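Stodik Community Forums
Hardware Maintenance > Desktop Refurbishment
Topic: Coin cell replacement on office towers – policy and practice
Posts 1 to 8 of 8

ronulis_desk
Moderator
Members are invited to comment on a proposed change to the refurbishment checklist. At present, the coin cell on the main board is tested with a meter and replaced only if the reading is low. The proposal is to replace the cell in every tower that passes through the bench, regardless of the reading. The change would take effect in December. Please keep replies to desktop towers. Laptops are covered by a separate topic.

bench_two
Contributor
Our workshop supports the proposal. We processed 86 towers in the last intake and a good number came back within the year with clock errors. In each instance the cell had passed the meter test when the unit left us. The part is inexpensive, and the return visit is not. Shipping a tower to and from one of the outlying schools costs us more than a full tray of cells.

PrumaInventory
Member
I must respectfully disagree. Pruma holds 3,661 desktop units under its current agreement, and a large share of them are scheduled for retirement before a fresh cell would make any difference. Replacing a working part in a machine with a short remaining life is not good stewardship of the budget. There is also the matter of disposal. Used cells must be bagged, labeled and collected, and our storage for them is already full.

We would accept a rule based on the age of the unit. We would not accept a rule that applies to every unit.

quietfan
Member
Could the moderator confirm whether BIOS settings are to be recorded before the cell is removed? The current checklist does not say. On some of the older towers the drive mode returns to its default when the settings are lost, and the unit then fails to start. I have seen this reported as a dead drive on two separate occasions, and in both cases a drive was ordered.

ronulis_desk
Moderator
Thank you. The omission is noted. The revised checklist will require the technician to record the boot order, the drive mode and any asset tag before opening the case. The age rule suggested by PrumaInventory will be considered along with the other comments.

bench_two
Contributor
With regard to the age rule, I would ask how the age is to be determined. The purchase date on the Ansah asset sheets is often the date of transfer between departments – not the date of manufacture. We had 198 units in the spring whose sheets were wrong by several years. A rule that relies on those sheets will be applied unevenly.

Ansah_tech_services
Contributor
The previous comment about the asset sheets is fair, and a correction is in progress. So far 740 records have been amended. Until the work is complete we recommend reading the date from the label on the case.

I would also like to raise the matter of access, which has received little attention here. The time estimate in the proposal assumes that the cell can be reached as soon as the side cover is off. In many office towers the drive cage sits directly above the board, and the cables from the drives and the power supply hang down in front of it. A technician who reaches in past them may loosen a connector without noticing. Our own procedure is as follows.

Disconnect the power cord and hold the power button for several seconds.
Touch bare metal on the case before touching the board.
Move cables aside by hand and do not pull on them. If a cable is held by a clip, leave it in the clip unless it blocks the work.
Release the cell from its socket with a plastic tool. Do not use a metal screwdriver.
Fit the new cell, then press each nearby connector to confirm that it is seated. 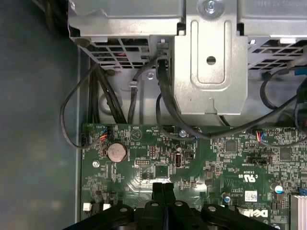
The last step accounts for most of the extra time, and it should not be dropped to meet a target. Small front-panel plugs are the ones most often found loose at our final inspection. We also ask that flat data cables be returned to their original curve and not folded to save space. A sharp crease can cause a fault that does not appear until weeks later.

On the main question, we support replacement in every unit that will be issued for two years or more. Units intended for shorter use could remain under the meter test.

PrumaInventory
Member
The two-year condition would be acceptable to us, provided that the intended period of use is written on the work order by the receiving department. Our technicians should not be asked to guess it. The disposal question remains open, and I would ask that it be added to the revised checklist before December.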